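Akosua Adjei has rented out the same small kitchen in Pludport for six years, mostly to people who want to cook something for sale and have nowhere legal to do it. She sells hot sauce herself, under the name Kivora, and she agreed to talk to us about what it takes to get a first batch onto a store shelf.

She started with pepper paste, made from her aunt's recipe and sold on Saturday mornings at the Skarkance market. "I had jars, I had labels from the copy shop, and I had no idea what pH was," she says. "A woman from the county came by the table and asked me for my number. I gave her my phone number."

The number the county wanted was acidity. A sauce kept at room temperature has to be sour enough that dangerous bacteria can't grow in it, and the maker has to be able to show that with a reading from each batch. Adjei bought a meter the next week and threw out what she had in stock.

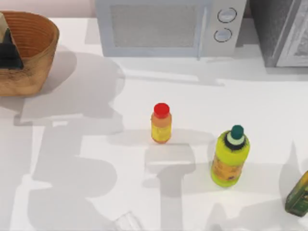
"The meter cost me more than the peppers did that month," she says. "But you also have to calibrate it, and you have to write it down. People buy the meter and skip the notebook. The notebook is what the inspector reads."

Hers is a plain ledger, and each line has the date, the batch, the reading and her initials. She also writes down where the peppers came from. In her second year a grower changed varieties without telling her, and a batch came out far hotter than the label said. With the ledger she could work out which bottles to pull. A store called Bai had most of them and sent them back without a fuss.

Her batches are small by commercial standards. A full day gives her 214 bottles if nothing goes wrong. She cooks in the morning, fills while the sauce is still hot, and leaves the labels for the evening. "Never label a warm bottle," she says. "The glue slides. You'll have a whole case that looks drunk."

Elikem Alhassan came to her as a tenant and now splits the rent with her. He makes a ginger and tamarind sauce and handles the deliveries for both of them. He thinks most beginners get the price wrong.

"They add up the ingredients and double it," Alhassan says. "Then the store takes its cut, and the bottle and the cap and the gas are all still waiting to be paid. I did it too. I sold 675 bottles my first summer and made less than I would have made washing dishes."
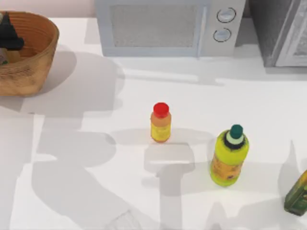
*Bottles on the counter, with the microwave behind.*

He now figures his own time into every case, at 20 dollars an hour, and he won't take an order that doesn't cover it. Two shops dropped him when he raised the price. One of them came back in May.

Both of them say the glass is a headache. Bottles come by the pallet if you want a decent price, and neither has room for a pallet, so they order together and store half of it in Alhassan's garage. Caps have to match the neck finish exactly. Adjei once took delivery of caps that fit well enough to close and badly enough to leak, and she still uses them for samples she plans to finish the same day.

Would she tell someone else to start? She takes a while to answer.

"I'd tell them to make the same sauce ten times first," she says. "Same weight of everything, on a scale. If number ten tastes like number one, then go call the county. They're nice on the phone — they would much sooner hear from you before you're at the market."

Alhassan's advice is to find a kitchen before printing any labels, as the address has to go on them. He had his printed with his apartment on it and spent an evening covering it up with stickers.

Adjei has a second sauce coming, a green one with more garlic. She has been working on the acidity since winter and isn't happy with the color yet. The red will stay as it is.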